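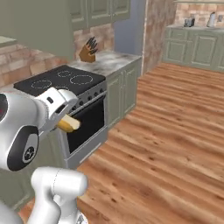
I'm looking for people to help me compare grippers this summer, and I'd love it if some of you had never touched a robot before. My corner of the Flostow lab has spent since March building a simulated kitchen where a white arm picks things up and carries them around, and we've got to the stage where my own opinion isn't worth much any more. I've driven this thing for so many hours that every gripper feels fine to me! So I need fresh hands. A typical task is holding the banana in front of the oven door and getting it over to the marble counter without bumping the stove on the way, which sounds easy until you try it with an arm that bends in places yours doesn't. The knife block is an obstacle too, and I do keep score of that one.

You'd be trying two simulated grippers, the Burholm and the Kolev, with 4 different controllers between them. One controller is a plain gamepad, one is a 3D mouse, and the other two are handles we put together ourselves (one of them is a bit heavy – tell me if your wrist gets tired and we'll stop). After each block you fill in a short form about how much effort it took and how much you trusted the grip. I'm just as interested in the grumbling as in the timings, so please grumble.

Sessions run in room 303 of the Relterley building and take roughly two hours with a break in the middle. I'm asking everyone to come for two sessions, a few days apart, so I can see what sticks. You get a gift card at the end of each one, plus coffee and whatever is left in the snack drawer.

Who can sign up: anyone 18 or over who can use both hands comfortably and sit at a screen for a while. Glasses are fine. Gaming experience is fine, and so is none at all. If you took part in the camera placement study in March, please sit this one out – you've already seen the kitchen and it would mess up the comparison.

To sign up, leave your name and a couple of times that suit you on the sheet outside room 303, or use the Flostow participant page and choose study 371. Sign-up opens 2018-07-25 and I'll write back to everybody, including those I can't fit in. Bring a sweater, the air conditioning in there is fierce.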